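3.2 Sorting and storage at the Hindovton depot

Household textiles handed in at Hindovton came from 17 street collection points and were weighed on arrival. Each load was given a slip with the collection point and the weight, and the slips were copied into a ledger at the end of the shift. We used the ledger for all totals in this section. Where a slip and the ledger disagreed, we kept the slip.

Loads were split by hand into six grades, from clothing fit for resale down to rags. The grading rules were those set out by Palacios for the Sendidness trial, with one change – single shoes were placed in the lowest grade and not returned to the sender. Wool was kept apart only at Jodau, where a local felt maker took it. 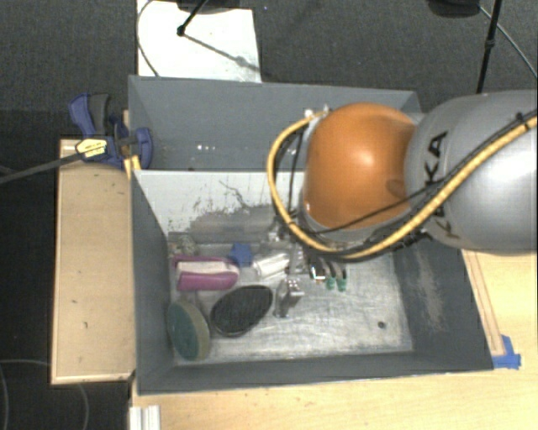
Figure 4. Two bins with a KUKA arm above them.

The sample for grading checks was 594 items, drawn from loads received in June 2019. Two sorters graded each item without seeing the other's result. They agreed most often on bedding and least often on children's clothes, where small stains were judged differently. Items on which they differed went to Telmo Palacios, whose grade was taken as final.

Loads over 1000 kg were left out of the check, as they came from shop clearances and held mostly unworn stock. Loads from Âu were kept in, although the slips there were filled in by the drivers – this may explain the rounded weights in Table 2. The effect of storage time on grade is treated in Section 3.3.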